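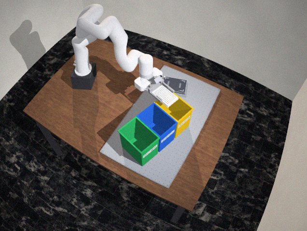 Stalley Allotment Association
Minutes of the July meeting, Gurklow Hall

Meeting opened at 7:10 p.m. Minutes of the June meeting were read and approved with one correction: the rain barrel by the north gate belongs to plot 20, not plot 2.

1. Water
The meter reading at the end of June was 3659. The standpipe near the compost bays still drips when shut off. Hervieu Plumbing has quoted for a new valve and can do the work in August. Quote accepted. Members are asked to turn the tap off by hand only and leave wrenches out of it.

2. Vacant plots
Two plots have been given up. Both go to the next names on the waiting list. Plot 6 is badly overgrown with bindweed, and the new holder will pay no rent until January.

3. Paths
Complaints about bean poles and netting leaning over the main path. Holders will get a note first and a letter after that. It was asked whether the path could be widened at the bottom end. Left for the fall.

4. Seed order
The Skalteo catalog is out. Orders for garlic and onion sets should go in the box in the shed by the end of the month, with payment. Late orders will not be added.

5. Any other business
The shed padlock is stiff and needs oil. A request to keep bees was held over until the insurance has been checked.

Meeting closed at 8:25 p.m. Next meeting in September, same place.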